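Fewer demonstrations, more starting positions

I've spent most of January on the table-clearing task, and I finally have a result I trust enough to write down. The short version is that where you put things at the start matters more than how many times you show the robot what to do.

Some background for anyone who missed the last post. We train the two arms by demonstration. One of us drives them by hand, the joint angles and camera views get saved, and a policy learns to copy the movements. Our first set, which we called Karo, had 1,905 demonstrations in it. It took weeks to collect and it was tidy work, with the crockery set out in nearly the same places each time. The policy did very well on those layouts. If we shifted a plate by a hand's width, it would close the gripper on air and carry on as if it had picked something up.

Trinh Nông suggested we stop adding to Karo and start again with a smaller set. The new one is Hillia, and it has 800 demonstrations. The rule is that the layout changes before every run. Plates can go close to an edge, cutlery can point any way, and a few things that have no part in the task are allowed to stay on the table. Trinh also wanted the starting pose of the arms changed each time, which I thought was a waste of effort. I was wrong about that one.

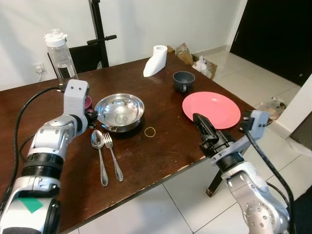 We tested both policies over 300 trials each, on layouts neither had been trained on. Karo finished the task in 41 per cent of them. Hillia managed 76 per cent, from less than half the data. Same network, same training time, same arms.

Most of Hillia's remaining failures are with cutlery. A fork lying flat on wood gives the fingers very little to get hold of, and the policy tends to press down, slip and try again in exactly the same spot. Plates are much better than they were – it now goes for the rim and mostly gets it. Mugs depend on which way the handle faces.

I also tried mixing the two sets, expecting the best of both. It came out slightly worse than Hillia alone. My guess is that the Karo runs pull the policy back towards the old positions, but I haven't tested that properly, so please don't quote me on it.

Next I want to cut Hillia in half and see how far the score drops. The training job is queued for tonight, after Trinh's has finished.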